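Furkham Guest House - Autumn Progress Report to the Abeysekara Fund 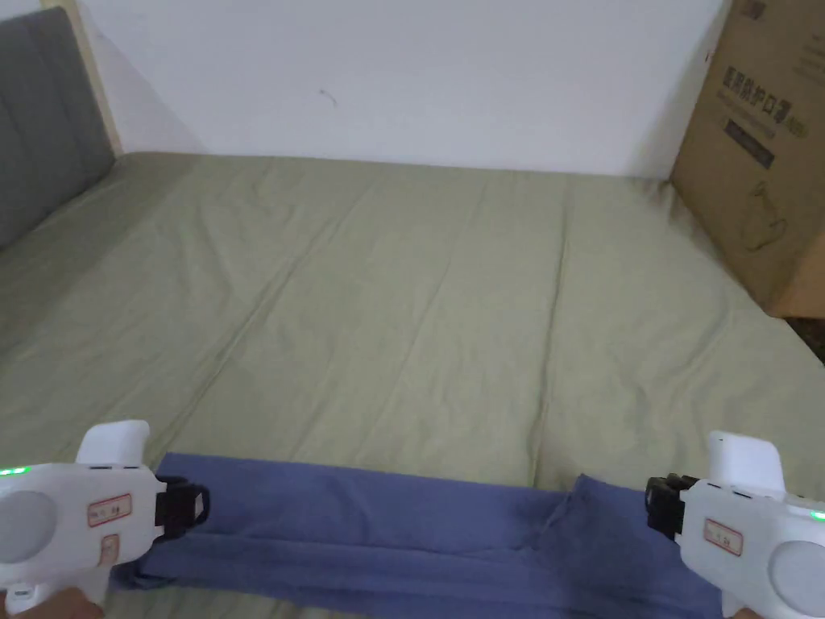 One of the beds at Furkham, with its green fitted sheet on.

Thank you again for standing by us over what has been a long and rather muddy stretch. We promised you news by the end of September, and I am pleased to say there is plenty of it, most of it good.

The house has been open to families visiting patients at Harkov Hospital since the spring, and we have now hosted 200 overnight stays. Most people come for a night or two, though one family was with us for 13 nights and by the end knew the kitchen cupboards better than we do. Your grant paid for bedding, the new boiler and the first part of the night desk wages, and all three lines are within budget.

The boiler did give us some trouble. The part we needed was held up at the supplier in Zarkgate, and for four days we were carrying kettles up and down stairs and apologizing to everybody. Guests were very kind about it - kinder than I would have been, I think. We gave them those nights free of charge, and you will see that as a small dip in the donations column.

Parking is still not settled. The hospital has offered us two spaces on its lower lot, but the permits have to be renewed every month and we would like something steadier before winter. We have a meeting about it on Tuesday.

For the next period we hope to keep the night desk open until 11 p.m. and to get the back stairs carpeted. The quote came in higher than we had planned, so we are asking for a second one before we spend anything. The full accounts are attached, with receipts for the boiler work.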